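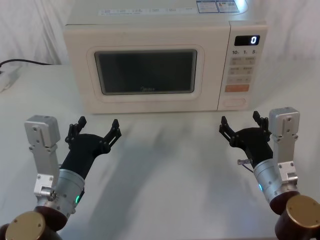
Fleet and Workshop Team

Pool car replacement: progress report to the Head of Operations
30 October 2020

You asked for a plain account of where the pool car replacement has got to, and whether the claims made for it at the start still stand. Some do. Several were never very solid and I would not repeat them to the finance people in their present form.

Where we are

The plan was to replace 65 ageing saloons and estates with a single model, the Hoteck five-door, in the hybrid version. By the end of September 60 of them had been delivered, registered and put on the booking system. The remaining five are held up at the supplier, Maillard, who have given us three different reasons on three different calls. The first was shipping, the second was a part for the rear seat belts, and the third was that the order had been keyed in wrongly at their end. I don't much mind which is true, but I have asked for it in writing and am still waiting.

Five of the old saloons have been kept back to cover the gap. They are taxed and tested and nobody likes driving them. Two need tyres before winter, and I have put that work through the workshop budget and not the project, as it would have been needed anyway.

Fuel

The business case leaned heavily on the maker's fuel figures. I said at the time that I'd believe them when I saw them on our own fuel cards, and I haven't seen them yet. The cars used mainly in town are doing well, and drivers say they fill up less often. The ones that spend their lives on the motorway between the two depots are doing little better than the diesels they replaced, and on a couple of the cards they look worse.

I would be careful with either result. The summer was not a normal one. Far fewer journeys were booked, several cars stood for weeks at a time, and the mix of drivers was nothing like last year's. Anybody who takes the fuel spend for that period and sets it beside the same months of 2019 will get a lovely saving, nearly all of it down to people staying at home. I have left that comparison out of this report and would ask that it is not added later.

What we need is a fair run through the cold months, when heaters and lights are on and the batteries are working harder. Until then the most I can say is that the cars suit town work.

Servicing and faults

The Hoteck has been sound so far in the ways that matter. No car has been left at the roadside. The faults we have logged are small and annoying: a rattle from the parcel shelf, a boot light that stays on, and a phone connection that drops out whenever it feels like it. Maillard call the last one a known issue, as if knowing about it were the same as mending it.

More serious is the matter of flat 12-volt batteries. A car that has been parked up for three weeks may not start, and we have had this happen at both depots. The dealer's advice is to run each car for half an hour a week. That is a chore somebody has to do and it was not in anyone's costings. The workshop has been doing it on a rota since the summer and I have started recording the hours.

The service plan is worth a second look. It covers oil, filters and labour, but brake pads and wiper blades are extra, and so is collection from the northern depot. When the plan was sold to us the word used was "complete". I have been through the small print twice and can't find that word in it.

Tracking and booking

The Endumow tracking units are fitted to all the delivered cars. They tell us where a car is and how far it has gone, and the mileage agrees with the dashboard closely enough. The driver scores are another matter. A careful driver who works down farm lanes comes out badly for harsh braking, while someone who sits at a steady speed on a dual carriageway comes out as a model citizen. I don't think we should be showing these scores to line managers, and for the time being they are switched off in the monthly email.

The Hemesov booking system works, with grumbles. It still allows the same car to be booked twice if the second booking is made from a phone. We reported this in September and were told it would be put right in the next release. The release came and the fault stayed.

Money

Fitting out each car, meaning tracker, mats, first aid kit and signwriting, was budgeted at 700 pounds. That has held, which surprised me. The sale of the old cars has been less happy. The first batch went to auction and fetched an average of 3090 pounds a car, a little under what the business case hoped for, and those were the tidy ones. The rest have more miles and more dents. I would not bank on that average holding.

There is also a bill in dispute with Maillard for delivery charges that we understood were included. I have not paid it and don't intend to until they show me where we agreed to it.

Risks I would watch

Charging is not one of them, as these are not plug-in cars, though I still get asked about it most weeks. Tyres are. The new cars take an uncommon size and only one local fitter keeps them in stock. A puncture on a busy day could put a car off the road until the next morning, and there is no full-size spare.

The residual values are guesswork as well. The figure in the business case came from the people selling us the cars — I would like a second opinion from somebody with nothing to gain by it.

Next steps

Get a written delivery date for the last five cars, or cancel them and keep the old ones going until spring. My own leaning is to cancel if there is nothing firm by the end of next month.

Settle the delivery charge with Maillard.

Carry on logging fuel by car and by type of journey through the winter, with town and motorway kept apart.

Price up a set of trickle chargers for both depots, to set against the hours now spent running parked cars.

Hold the second auction batch until we have a reserve price agreed in advance.

The mileage sheets and fault log are on the shared drive, in the fleet folder. The fuel card data is there too, though two cards were swapped between cars in August and those lines have yet to be untangled.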